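About Us

Hi, I'm Nevzat Canpolat, and Stesow is me, my business partner Recep Toprak, and a very patient landlord on the ground floor of the old Dendside building. We sort out small kitchens. Counters, mostly! If you live in a place where the toaster, the mail, the fruit and last night's chips are all fighting for the same stretch of countertop, you're our kind of person and we'd love to hear from you.

How we got going

I spent years fitting kitchens for other people, and I got to see what happened to them six months after we left. Gorgeous new counter, and you couldn't find it. I kept going back to fix a hinge and ending up moving somebody's toaster (they'd offer me coffee, I'd look for a spot to put the cup down, there wouldn't be one). Recep was doing the books at Flikulel back then and had a galley kitchen so narrow he ate standing up. I did his counter one Saturday as a favor. He called me that night and said we should charge for this.

So we do. Our first paying job was in June, we had 23 customers by the end of that year, and I still get a holiday card from most of them.

What we like to start with is a marble-look surface, white with gray veins, and a long wooden board laid right down beside it. I'm crazy about that pairing. The wood warms the whole thing up, and the streaky brown grain is forgiving in a way plain white never is.

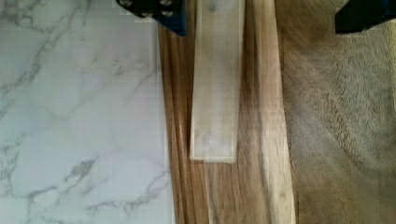
Recep would like it known that he voted for a plain dark counter and still thinks he was right, that pale counters show every drop of coffee, and that anyone who picks one should keep a cloth within reach. Fine. We keep a cloth within reach.

How a visit goes

You book a morning, I come over with my tape measure, and we take everything off the counter and talk about it. It's more fun than it sounds! We ask what you reach for before you're properly awake, and that goes back first. Then we work outward. A typical visit takes about 4 hours, and that includes wiping down and a snack.

Our favorite tricks are pretty plain ones, and you can see most of them at our counter at Dendside. The toaster oven and the two-slot toaster live together at one end, near the plug, so the cords stay on that side. The dish towel gets folded flat on top of the toaster oven (when it's off and cooled down, please). There's a cutting board tray with rounded corners and a raised rim in the middle, an open wooden crate next to it for the bag of chips, and the fruit goes on a teal plate up on a raised wooden platform. Lifting the fruit up is my thing. People eat the banana when the banana is up where they can see it, and you get a bit of height without drilling a single hole.
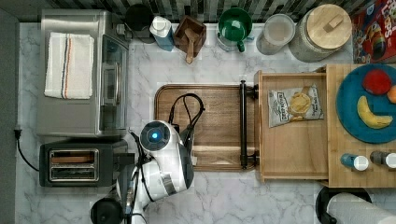
The Dursun Shelf

Everybody asks about the name. Dursun is the street where Recep grew up, and his grandmother's kitchen there had one shelf that nothing was allowed to sit on overnight. We stole the idea. Every kitchen we do gets one clear spot, big enough for a grocery bag, and you're on your honor to empty it before bed. Some people manage it. I manage it on weekdays.

Wood, and why we go on about it

We'd both rather see one good long board than a drawer full of little ones. I look for straight grain, a rounded corner, and a mix of honey and darker caramel tones, and I'll happily stand in a store for an hour turning boards over while Recep waits in the car. Bring us yours if it's gone dry and dull. We'll show you how to oil it, no charge, and you can take it home the same day.

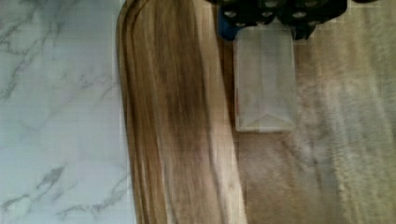
Long board with a rounded corner, next to the marble.

Come by

We're at Dendside most mornings. Ring the bell twice, it sticks. The next open counter day is Fri 6 April, with room for 25 people, and Recep is baking.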